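Section 4: First rinse and daily filling

Your Rana dishwasher is bolted in and level, so now comes the fun part! Set aside a quiet half hour before lunch service and take the first rinse slowly. It's a great way to get to know the machine.
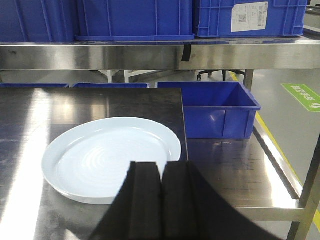
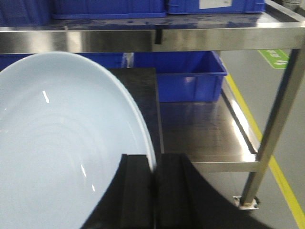 Do I need to add detergent for the first rinse?
Leave it out. The first rinse is plain water only, and it clears any dust left in the pipes from the factory.

1. Open the water valve fully and check the hose joint with a dry paper towel.
2. Press and hold Fill until the blue light stays on.
3. Close the hood and choose Program 1. Listen for the pump (a low, steady hum, quite pleasant once you know it).
4. When the program ends, lift the hood and clean the filter basket under the tap.
5. Repeat steps 3 and 4 once more, then fill the detergent tank to the upper line.

Note: The machine keeps its own cycle count, and the descale light comes on after 3,000 cycles. With very hard water you can set it to 530 in the Service menu, and we really do recommend it. Your glasses will thank you!

Caution: Steam escapes when the hood goes up. Stand to one side and keep your face back.

Caution: Never mix detergent and rinse aid in the same tank.

Stuck on the Fill light? See Section 7, or write to Nanna Eskildsen at the Plillard parts desk with your serial number.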